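드룰로시코 가구 박람회, 상판만 보다 온 후기

2월에 다녀온 드룰로시코(Drulosico) 가구 박람회 후기예요. 식탁 바꾼다고 벼른 지가 언젠데 드디어 갔습니다!
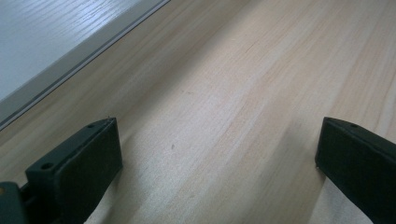 밝은 나뭇결 상판. 왼쪽 위로 흰 판과 회색 테두리가 살짝 보여요.

오전 10시 조금 넘어서 들어갔는데 벌써 커피 줄이 길더라고요. 커피는 포기하고 바로 안쪽 디르넨(Dirnen) 부스부터 갔어요. 저는 원래 진한 색 나무를 좋아해서 밝은 상판은 생각도 안 했거든요? 근데 가까이서 보니까 베이지색이랑 크림색 결이 길게 물결치듯 이어지는데, 중간중간 꿀색 비슷한 줄이 섞여 있어서 심심하지가 않아요. 번쩍거리는 광이 아니라 무광에 가까운 것도 마음에 들었고요. 빛이 비스듬히 닿는 데만 은은하게 윤이 돌아요. 우리 집 식탁은 유광이라 저녁마다 조명이 그대로 비쳐서 눈이 아픈데... 여기서 마음이 확 기울었습니다.

흰 판도 그냥 하얀색인 줄 알았더니 아주 옅은 회백색에 나뭇결 무늬가 희미하게 들어가 있더라고요. 테두리는 회색인데 가장자리로 더 진한 선이 가늘게 한 줄 들어가 있어요. 이런 거 저만 좋아하나요? 나무색이랑 흰색이 바로 붙으면 좀 밋밋할 것 같은데 회색이 사이에 들어가니까 딱 정리돼 보여서, 집에 와서도 계속 생각났어요. 싱크대 문짝도 이런 조합으로 하면 예쁘겠다 싶고 (남편은 싱크대 얘기 꺼내자마자 도망감).

관리법도 물어봤는데 젖은 컵은 오래 두지 말고, 닦을 때는 결 방향으로 닦으래요. 저는 여태 동그랗게 문질렀는데 말이죠.

그다음은 호자(Hoxha) 부스. 여기는 의자가 주력이라 사람이 제일 많았어요. 앉아 보려면 줄을 서야 해서 두 개만 앉아 보고 나왔어요. 등받이가 높은 건 편한데 우리 집 식탁 밑에는 안 들어갈 것 같아요. 팔걸이 높이를 미리 재 갔어야 했는데 줄자만 챙기고 정작 집 치수를 안 적어 갔네요. 가시는 분들은 꼭 적어 가세요.

주타드(Zutard)에서는 상판 샘플 조각을 2800원에 팔길래 밝은 색으로 하나 사 왔어요. 손바닥만 한데 은근 묵직해요. 지금 주방 창가에 세워 놓고 아침 빛, 저녁 빛에 어떻게 달라지는지 보는 중이에요. 어제 흐린 날에는 생각보다 누렇게 보여서 살짝 고민되기도 하고요.

참, 주차는 지하 말고 뒤편 야외 주차장이 나아요. 입구까지 200미터쯤 걷는다더니 안내판에 딱 200m라고 적혀 있고, 나올 때 하나도 안 막혔어요. 식당은 한 군데뿐이라 점심은 먹고 가시는 걸 추천해요. 저는 우동 먹었는데 그냥 그랬어요.

식탁은 아직 안 샀고요, 견적 받으면 다시 글 올릴게요~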